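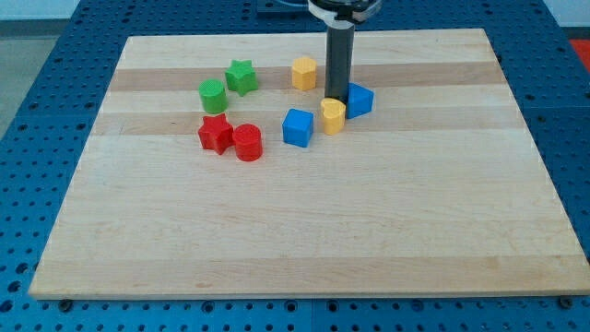 REPORT OF THE ARM SUBGROUP
Pludell Street Shared Workshop

1. Purpose of this report

The members of the Pludell Street Shared Workshop resolved in January that the arm should be made to sort. This report is submitted by the undersigned, who was appointed to record the work and was asked to confine himself to facts.

2. Membership

The subgroup consisted of Mr. Shinji Okabe, who built the controller, and Mr. Matěj Kollár, who glued up the board. The undersigned held the key to the cabinet.

3. The board

Mr. Kollár requested that the wooden board be entered in the record as a separate item. He selected the strips himself and placed the darker ones toward the back. Mr. Okabe observed at the time that the arm would be equally content with a sheet of cardboard. Mr. Kollár replied that the arm was not a member and had no vote. The remark was entered at his request.

4. The blocks

The blocks are plastic and come in green, red, yellow and blue. They were brought in by Mr. Okabe and had belonged to his daughter, who is now studying in Skanness and has stated by telephone that she does not want them back. The undersigned notes that Mr. Okabe asked her twice.

5. Conduct of the trials

Each trial began with the blocks placed on the board and the arm lowered among them. The arm was then to select one block by shape, lift it, and set it down on the clear part of the board nearest the operator. The controller stored a line for every attempt. At the close of the period the log held 1222 lines, of which 703 were marked as successful.

The yellow heart accounted for a large share of the failures. The arm would approach it, stop a short distance behind it, and remain there. Mr. Kollár proposed that the heart be withdrawn from the set. Mr. Okabe declined. He stated that his daughter had always put the heart away last, and that he saw no reason to change the order now. The subgroup adjourned for coffee.

6. The evening session

On the last evening the undersigned returned at 9:30 to lock up and found the lights on. Mr. Okabe was seated at the blue table with the controller on his knees. The arm was lowered behind the yellow heart and was not moving. He had been waiting, he said, for over 30 minutes, and had not pressed stop.

The undersigned reminded him that the rules of the workshop require the power to be off by ten. Mr. Okabe acknowledged the rule. He asked whether the undersigned had children. The undersigned answered that this was outside the scope of the report, and then that he had a son, in Cinden, who wrote at the holidays.

At 9:52 the arm lifted the heart, carried it forward over the bare maple, and put it down. It set it rather close to the front edge. Neither party spoke. Mr. Okabe returned the heart to its place by hand and ran the trial again, and the arm stopped behind it as before.

7. Irregularities

The power was turned off at 10:40. The undersigned accepts responsibility for the delay and has paid the customary fine into the jar.

8. Recommendations

The subgroup recommends that the arm remain on the table until spring, that the board be oiled by Mr. Kollár and by no other person, and that the full set of blocks be kept together.

The undersigned further requests permission to use the workshop telephone for one call of a private nature, to Cinden, the cost to be borne by himself.

Respectfully submitted,
R. Vukčević, Recorder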